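Rusex 52 Ice Fishing Rod and Reel Combo

The Rusex 52 is a light-action combo for panfish and smaller walleye through the ice. The blank is solid fiberglass with a soft tip, so light bites show up before the fish lets go. The cork grip is full length and stays comfortable without gloves - handy when you're retying at the hole.

The reel comes spooled with 20 yards of backing. Add your own main line on top. We ship it set up for left-hand retrieve, and the handle swaps over in a minute with no tools.
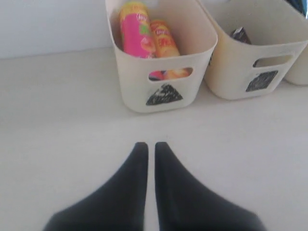

Hafþór Hjaltadóttir wrote to us in April that the drag was smooth down to 12 below but the bail felt stiff until it had been worked a few times. A drop of reel oil on the bail arm before the first trip takes care of it. Use a cold-weather oil such as Pramirby Light, sold separately.

Specifications
Action: light
Guides: 5, stainless
Line rating: 2 to 6 lb
Warranty: 13 months, rod and reel

Fits the Dimley rod case and most hard cases of similar length. Spare spools are listed under Bjarnason Reel Parts. Tip repairs are done in our shop - call before you send a rod in.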